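夜行列車ガイド トップ 路線 予約 座席と寝台 手荷物 よくある質問

第4章 国際夜行列車の予約と乗車準備
文:Rawan Yammine 8月 更新
コメント 7 シェア 173

この章では、Heneckの予約画面を使って国際夜行列車の寝台を取り、乗車当日までに済ませておく設定を順に説明する。対象はRaloraからTirineへ向かう夜行便で、ほかの路線では画面の並びが多少違う。公式の案内には「数分で完了」と書いてあるが、筆者が最初に試したときは夕食の支度を始める前に座って、食べ終わっても終わっていなかった。時間には余裕を見てほしい。

4.1 始める前に

手元に用意するもの。

・旅券、または国境を越えられる身分証
・支払い用のカード(本人認証の設定が済んでいるもの)
・同行者全員の氏名のつづり。旅券どおりに
・紙とペン。予約番号を控える。アプリの履歴はあまり信用しないほうがいい

注意:氏名欄に発音記号つきの文字を入れると、確認画面で文字が化けることがある。Baláž のような姓は Balaz と入力してもたいてい通るが、「たいてい」の範囲を運行会社に問い合わせても明確な返事はなかった。
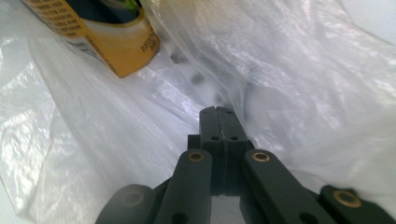 写真提供:Marek Šťastný

4.2 寝台を検索する

1. 出発地に Ralora、到着地に Tirine を入れる。候補に同じ駅名が二つ出たら「中央」と付いたほうを選ぶ。付いていないほうは貨物駅の名残で、夜行便は停まらない。

2. 日付を選ぶ。日付は出発日で指定する。日付が変わってから発車する便は翌日の扱いになるので、0時20分発に乗りたい人は一日ずらして検索すること。ここを間違える人は本当に多い。画面に注意書きを出せば済む話だと思うが、何年たっても出ない。

3. 「乗り換えなし」にチェックを入れる。ただし、このチェックは額面どおりには受け取れない。途中駅で客車を切り離して別の列車につなぐ便も「乗り換えなし」に含まれるし、線路工事の時期は区間の一部がバスになっていても表示が変わらないことがある。

4. 結果の一覧で、列車番号の右にある小さな三角を押して停車駅を開く。停車時間がやけに長い駅があれば、そこが連結作業か国境審査の駅になる。

5. 寝台の種類を選ぶ。簡易寝台は4人部屋と6人部屋、個室は一人用と二人用がある。「デラックス」は個室に洗面台が付くという意味で、部屋が広いわけではない。

メモ:一覧に出る「最安」の値札は座席車の料金である。寝台を選んだ時点で金額が変わる。表示に驚いて前の画面に戻ると検索条件が消えるので、戻らずに最後まで進んで総額を見てから判断する。

4.3 料金と条件を確かめる

1. 総額の横の「内訳」を開く。運賃、寝台料金、手数料の三行になっているはずだ。四行目に「安心プラン」があれば、初めからチェックが入っている。外してよい。

2. 払い戻しの条件を読む。「変更可」と「払い戻し可」は別物で、前者は差額を払って別の便に移れるだけである。

3. 遅延時の補償を確認する。到着が大きく遅れれば運賃の一部が戻る建前だが、複数の会社にまたがる旅程では、どの会社の遅れかで押し付け合いになる。読者のKvido Říhaさんは、乗り継ぎを逃した件の返金に295日かかったそうだ。通しの切符が一枚で出ているかどうかを、購入の前に必ず見ておく。券が二枚に分かれていたら、後の列車への接続は保証されないと考えたほうが安全である。

注意:鉄道会社どうしの「提携」という言葉を、接続保証の意味に取らないこと。共同の広告を出しているだけという場合もある。

4.4 支払いと切符の受け取り

1. カード情報を入れ、認証画面が出るまで待つ。白い画面のまま動かなくても再読み込みをしない。二重に決済された例を複数聞いている。

2. 確認メールを待つ。届いたら添付の券面を開き、氏名、日付、車両番号、寝台番号の四つを見る。本文ではなく券面のほうを見ること。本文の車両番号は仮のもので、後から変わる。

3. 券面を端末に保存し、紙にも印刷する。アプリがあれば印刷は不要だと運行会社は言うが、国境付近で電波が切れるとアプリは券を開けなくなる。車掌のほうもそれを知っていて、紙を出すと明らかにほっとした顔をする。

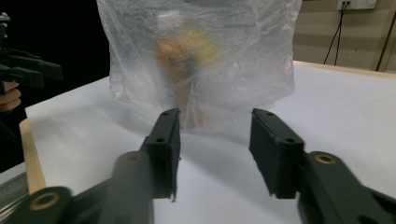

4. メールが翌朝になっても来なければ、窓口に電話する。問い合わせフォームは使わない。自動返信は早いが、その次の返事が来たという話をまだ聞いたことがない。

4.5 乗車当日

1. 発車の40分前には駅に着く。改札はないが、寝台車がホームのどの位置に来るかは掲示が出るまでわからない。編成図が貼られていても、逆向きに入線することがあるので過信しないこと。

2. 自分の車両番号を外側の表示で確かめてから乗る。行き先の違う客車が同じ列車につながっている。夜中に車内を通って移ろうとしても、切り離しの後ではどうにもならない。

3. 乗務員に券と身分証を見せる。身分証を朝まで預かると言われる路線もある。嫌なら断れるが、その場合は審査のたびに起こされる。

4. 部屋に入ったら、内鍵と補助鍵の両方を試す。補助鍵がかからない部屋は珍しくない。すぐに言えば替えてもらえる可能性はあるが、満室の夜はまず無理である。

5. 上段の人は、はしごの引っかけ部分を先に確認する。しっかり奥まで入れないと外れる。

メモ:「朝食付き」の中身は便によって違う。温かい食事を期待して何も持たずに乗るのは勧めない。水と、夜に食べられるものを少し持って乗ること。食堂車の案内が予約画面に出ていても、その晩に連結されている保証はない。

4.6 うまくいかないとき

寝台が一つも表示されない:販売がまだ始まっていない可能性が高い。売り切れと未発売が同じ灰色で出るため、見た目では区別がつかない。日を置いて検索し直す。

同行者と部屋が分かれた:予約を分けて取るとこうなる。後から同じ部屋にまとめる機能はあることになっているが、筆者は三回試して三回ともエラーになった。電話のほうが早い。

車両番号が券と違う:編成変更である。ホームで乗務員に券を見せれば、代わりの番号を教えてくれる。

座席車に振り替えられた:差額の返金は自動では行われない。車掌に証明の判をもらい、券と一緒に保管しておく。判がないと、後からいくら説明しても認められなかったという報告が届いている。

この路線には新型車両を入れて所要時間を縮める計画もあるらしい。発表文は景気がいいが、車両の発注先も線路使用の枠も書かれていない。手順を書き直すのは実際に走り出してからにする。

確認協力:Bahman Salehi、Vilém Baláž

前の章 次の章 目次 ページの先頭へ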